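Robot Demonstrators, Kitchen Program (part time, 13 openings)
Cimby, Zilimton site
Posted December 7, 2018

We teach robots to do chores by doing the chores through them, and we need more people to do it with us!

Cimby builds software that lets a robot arm learn from a person. Somebody sits at the controls, picks up a cup or wipes down a counter using the arm's gripper, and the whole thing is saved: the video, the arm's movements, the moment the fingers closed. Do that many times, with the objects in different places and different people driving, and the robot starts to pick up the habit. Without good demonstrations we have nothing to train on. So this is a job at the center of what we do, and we treat it that way.

We started the kitchen program in September with a small crew and have already outgrown it. The next stretch of work is clearing up after a party or a long lunch, which means snack bags, cans, cups, trays, cloths — all the stuff that ends up on a counter and has to go somewhere. If you are the person who can't leave a friend's house without stacking the plates, we want to hear from you.

What you would be doing

Most of a shift is spent demonstrating. You work in one of two ways. In remote sessions you hold a pair of hand controllers and the arm follows your hand, with a trigger to open and close the gripper. In hand-guided sessions you take hold of the arm itself and move it through the task while it records. Remote is harder at first and most people end up liking it better. You will learn both.

Between runs you reset the counter according to a setup card, which tells you what goes out and leaves some of the placement up to you. After each run you mark it as good, usable or discard and type a short note if something odd happened ("dropped the bag, picked it up again" is a perfectly good note). Failed runs are kept if they are marked properly. We would much rather have an accurate discard than a hopeful good.

You will also talk to the engineers a lot. They sit in the same room, and when a demonstrator says that a grasp feels wrong from a certain side, the setup often changes that same afternoon. Last month the whole approach to picking up cloth was rewritten after two demonstrators kept complaining about it, and they were right!

Who we are looking for

You don't need a degree and you don't need to know anything about robots. Our current crew includes a former line cook, a piano teacher and a person who repaired sewing machines for years. What they share is that they pay attention with their hands. More exactly, we need people who:

- can repeat the same short task through a session and still do it carefully at the end
- can follow a written setup card and say so when it doesn't make sense
- can see well enough, with or without glasses, to judge small distances on a screen or across a counter
- are comfortable standing for part of the shift (we have stools, and the remote station can be used seated)
- are 18 or older and allowed to work in the US

We need left-handed people, very much. Almost all of our recordings so far come from right-handers and it shows. Gamers, crafters, drivers of forklifts and cranes, and people who have never held a controller in their lives are all welcome. If you have a disability and are wondering whether the station can be set up for you, please ask before you decide it can't. We like working that out.

The counter

A cleanup setup at the sink end. The arm is over by the soda can, with the tray and snack bags nearer the sink.

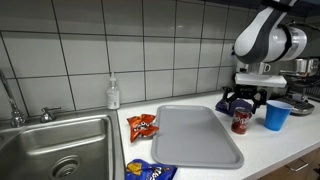

Kitchen station, cleanup task: tray, snack bags, soda can, blue cup and purple cloth.

Soft things are the real test. A can stays the shape it is, but a crumpled bag gives differently every time, and so does a cloth, and you will find yourself thinking about where to pinch it in a way you never have before. It is oddly absorbing work, and new people tend to go quiet for a while when they first try it.

Hours, pay and training

Shifts are four hours, mornings or afternoons, and you choose how many you take with a minimum of 2 a week. Pay is $15 an hour during training and goes up once you are signed off on both kinds of session. Training is paid from the first minute and lasts 14 days, at your own pace within that. You get a break every hour away from the controls, and we do mean away.

Our second site, Pruvano, will open a laundry station next year. Demonstrators who are signed off in the kitchen will get first pick of those shifts.

How to apply

Send a few lines to Ivone Lopes, who runs the demonstrator crew, through the jobs form on the Cimby site. No cover letter, please. Tell her which hand you write with, which shifts you could take, and one thing you are good at doing with your hands. If it looks like a match, she will invite you for a paid trial session where you drive the arm yourself and ask us whatever you like.

The entrance is on the Peixoto side of the building, up the ramp. Wear sleeves that stay out of the way, and bring your glasses if you use them.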